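Community Help Desk > Shared Buildings > Kitchens and Break Areas

Microwave on a cloth-covered table in a shared workroom: cleaning, cords and dishes

Asked in November by Flamura Tenant Office
Status: open, 2 answers

Our office administers several shared workrooms on the fourth floor of the Okafor Building. The occupants of Room 451 have requested permission to keep a microwave oven in the room so that they can heat lunches without going down to the ground-floor kitchen, which closes at 2 p.m. Permission was given for a trial period. We are now required to write a short set of conditions before the arrangement becomes permanent, and we would be grateful for advice from other offices that have done the same.

The oven is a small white countertop model with push buttons and a dial on the panel to the right of the door. The rating label gives an output of 600 watts. It stands in the middle of a white table that has a patterned tablecloth over it, with triangles in gray and yellow among others. The occupants bring their own plates and dishes and these tend to stay on the table beside the oven.
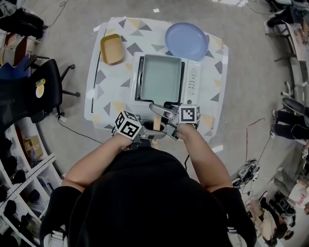

Points on which we would like advice

1. Whether a tablecloth should be permitted under a microwave oven at all. The occupants like it and we have no wish to remove it without cause. Our cleaning contractor, Zirko, has told us that it cleans hard surfaces only and that any cloth is the responsibility of the tenant.

2. Where plates and trays should be kept. At present a round lavender-blue plate sits behind the oven and to the right, a little yellow dish sits toward the far left of the table, and a mint-green tray was at the oven itself when the door was open. We do not know whether the plate at the back interferes with the airflow.

3. Electrical supply. The room has a good deal of equipment and there are cables on the floor, including a black one that runs from the office chair toward the table, and a power strip with a tangle of cords off to the right. Our standing rules do not mention cooking appliances.

4. Food smells. The room is used for work throughout the day and we have received one written remark on the subject of reheated fish.

Any wording already in use elsewhere would be welcome. Please note that we cannot install a sink in the room.

Brorno Facilities Desk
Answered the same month

We manage a comparable arrangement in three rooms and have had written conditions in place for some time. Our comments follow your order.

Tablecloth. A cloth is acceptable provided that it lies flat, does not bunch under the feet of the oven, and does not hang so low in front that a person standing at the table can catch it and pull it forward. Please ask the occupants to lift the oven and check that all of its feet sit firmly. If the cloth slides on the tabletop, a thin non-slip mat should be placed beneath the cloth, directly under the oven. Wipeable oilcloth or vinyl is much easier to keep in order than woven fabric. If yours is woven, it should be washed on a fixed schedule and after any spill. We require a spare, so that the table is never left bare while the other is in the laundry. (The spare is also the first thing to disappear, and we now keep it in our own office.)

Plates. The user manual supplied with the oven will state the clearances required at the back, sides and top, and these should be copied into your conditions word for word. Manuals differ. We do not recommend keeping anything behind the oven, including items that appear to be well clear of it, as they are pushed farther back each time the oven is moved. The plate you mention should go to the front or be stored elsewhere. A tray should not be left inside when the oven is not in use. The occupants should also confirm that each tray and dish they heat is marked as suitable for microwave use. Color and general appearance are no guide to this.

Electrical supply. The oven should be plugged directly into a wall outlet. We do not allow microwave ovens on power strips or extension cords in any of our rooms, and we would advise you to adopt the same rule and state it in one sentence without exceptions. Please note that the 600 watts on the label is the cooking output. The oven will draw more than that from the outlet, and the input figure, normally printed on the same label, is the one to give to your electrician. Ask also what else is on that circuit.

With regard to the cable between the chair and the table, a chair on wheels and a cable on the floor should be kept apart. It can be routed along the wall or placed under a floor cover. A person carrying hot soup does not look down.

Smells. Before commenting we would need to know more about the room. Is there a window that opens, and how far is it from the table? Is there any mechanical ventilation?

Flamura Tenant Office
Comment on the above

We thank the Brorno desk for its reply. The occupants have been told that nothing is to be kept behind the oven, and they have agreed. The input figure has been passed to the building electrician. We had not been aware of the difference between the two figures.

The details of the room are as follows. It is long, with a white corrugated ceiling, fluorescent lights and exposed brick. The far end has a large window that faces greenery. We have not yet confirmed with the landlord whether the window may be opened during working hours. White shelving stands against the brick. 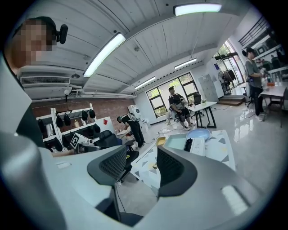

Ventilation is managed by the building and not by our office, so we cannot alter it, but we can decide where furniture goes. One proposal is to move the microwave table toward the window end of the room. The difficulty is that this end is already in use: there is a white table with black legs beside the window, with a monitor and a small potted plant on it, and people like to sit there. The round white fan standing by the wall could perhaps be used after lunch, and the air conditioner is mounted on the left-hand wall, up under the ceiling. We would appreciate a view on whether the fan is of any real use for this purpose, or whether it would only distribute the smell more evenly.

Zirko Cleaning, Customer Questions
Answered the same month

As we are named in the original post, we should like to clarify our position. Our contract covers hard surfaces, floors and waste. We will wipe the outside of a microwave oven. We do not clean the inside, and we do not handle tablecloths, personal plates or food containers.

Regarding smells, in our experience most of them come from inside the oven and from the waste bin. The following routine works well where there is no sink.

Wipe the interior with a damp cloth after each use, while any splashes are still soft. The oven should be unplugged for a full cleaning.

Once each week, heat a microwave-safe bowl of water with a slice or two of lemon until it steams, leave the door closed for a few minutes, then wipe the walls, the ceiling of the oven and the inside of the door. Place a wooden stirrer in the bowl before heating so that the water does not boil over suddenly. The bowl will be hot.

Cover all food. A vented plastic cover costs very little and prevents most of the work described above.

Take food waste out of the room after lunch and do not leave it in the desk bins overnight. We collect at 6 p.m., and by then the smell is well established.

As to the fan, please place it so that it blows toward an open window. With the window closed it will move the air about the room and will not remove anything. An air conditioner mounted on the wall may also only recirculate the air, depending on the model. The landlord will be able to say.

We would not move the table without first checking for a wall outlet at the new position.

Brorno Facilities Desk
Second comment

We agree with the Zirko reply and have only the wording to add. The text posted in our rooms is given below and may be copied freely.

CONDITIONS FOR THE USE OF THE MICROWAVE OVEN

The oven is to be plugged into the wall outlet and nowhere else.

Food is to be covered. Fish is to be heated in the main kitchen.

The person heating food is to remain in the room until the oven has stopped.

Spills on the oven or the cloth are to be wiped up at once by the person who made them.

Plates, dishes and trays are to be taken away by the end of the day. Items left on the table will be removed to the office and kept for 12 days.

Nothing is to be stored on top of the oven or behind it.

Faults are to be reported to the office. A faulty oven is to be unplugged and labeled, and is not to be used again until it has been checked.

We originally allowed fish before 11 a.m. This was withdrawn.

Flamura Tenant Office
Closing note from the poster

The wording above has been adopted for Room 451 with the office name changed. The table will remain in its present position until the electrician has reported on the outlets at the window end. The tablecloth has been approved, subject to washing, and a non-slip mat has been ordered. This post will stay open until the landlord has replied about the window.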